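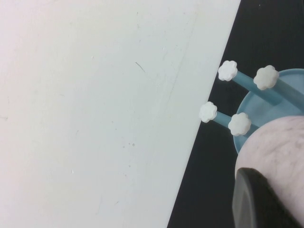

Every September, when the budget sheet comes around, I get the same kind of question from people who run small shops and labs: how much should we set aside for the robot? And every September I give the same slightly annoying answer, which is that the robot is the easy part, and could we please talk about the rest of the sheet first.

I have been through this three times now, twice at Pendix and once at Loltard, and I made my worst mistake the first time. We had a quote for an arm, we had an approved number that matched the quote almost to the dollar, and we felt very clever. Then the arm arrived and we needed fingertips. After that came a table that didn't wobble, a second set of fingertips (softer ones, for round things), a spare cable, and a great heap of ordinary objects for it to practice on. By spring I had sent in 17 separate purchase requests, each one small and each one needing a signature, and I'm fairly sure the person signing them had begun to hide from me.

So my first piece of advice is to give the small stuff its own line, and to make it bigger than feels polite. At Loltard our line for props and table surfaces came to 142 dollars a month, and I defended it every single time it came up. People look at a bill for dishes and balls and bits of board and they think you are furnishing a playroom. But a robot that has only ever picked up one neat block has learned very little that you can use, and odd shapes are cheap! A slippery round thing will teach you more about your gripper in one afternoon than the glossy brochure will - and you'll want to know it before you sign for a second machine.

My second piece of advice is to budget for people's hours. We logged 241 hours of setup in our first season, and none of them were in the plan. Somebody has to lay things out, reset them, wipe down the table and lay them out again, and that somebody has a salary and probably another job they were hired to do.

I know the other side of this. Suppliers like Assefa and Nellitar will happily sell you a full package with everything in one crate, and for a team with no time to shop around I can see the comfort in it. I'd still ask for the itemized list, and I'd still keep 100 dollars in a drawer for the Saturday when a fingertip tears and the only thing open is the hardware store.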